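Bench and Handling Cell Walk-round, Lowther Site – Checklist with Comments
Completed by Mereana Harawira, December 1, 2020

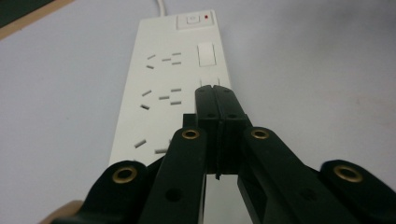 Power strip and hand-held gripper, tabletop. Goes with item 4.

Scope: the packing benches, the Hetis handling cell and the teaching tables where our people show the arms how a job is done. Please read the comments as well as the ticks, as I've tried to put down what people said to me on the way round.

1. Guarding and gates on the handling cell
Result: OK
Comment: Both gates stop the arm when opened and both restart only from the panel. I tried each one 3 times. The left-hand gate has begun to drop on its hinge and wants lifting before it starts to catch.

2. Emergency stops
Result: OK, one remark
Comment: All tested with the line running light. The stop by the old taping station is in the right place for a job that no longer exists – the team now stand at the far end, feeding totes, and it is a fair stretch back. I'd like a second one fitted at the feeding end.

3. Floor markings and walkways
Result: Action needed
Comment: The yellow line by bay 73 still shows the route from before the cell went in, and people quite sensibly walk where there is room to walk. Repaint to the new layout, please.

4. Power strips and leads on the teaching tables
Result: OK, two remarks
Comment: The strips have their own power button and a small red light, and I would ask everyone to switch off at the button at the end of a session and look at the light before walking away. Keep the lead running off the far side of the table, away from whoever is holding the gripper. Metal parts and open sockets are poor neighbours, so if the task is done close to a strip, unplug it at the wall first.

5. Hand-held grippers
Result: OK
Comment: Check the linkages for play and keep fingers clear of the pivots. Two of the packers told me their wrists ache after a long spell of teaching. They used to lift boxes all day and are glad to be shot of that, but it is a different sort of tired and we ought to treat it as work. Swap over at each tea break until the Florkano supports arrive.

6. Noise and lighting
Result: OK
Comment: Much quieter than it was in April. Several people said they can chat across the benches now, which cheered me up no end! The lamp over table 2 flickers (job 1319 raised).

7. Training and sign-off
Result: Action needed
Comment: The late shift haven't had the restart training and have been ringing Javisstead for help each time the cell stops. They are perfectly able to do it and would like to be shown. Book them in before the holiday rota begins.

8. Changes to people's jobs
Result: For discussion
Comment: A new heading, and I hope it stays on the form. The question I was asked most was whether teaching the arms counts towards a pay grade, and I could not answer it. Carried to the next site meeting.

Open actions: items 2, 3, 7 and 8, plus the gate hinge under item 1.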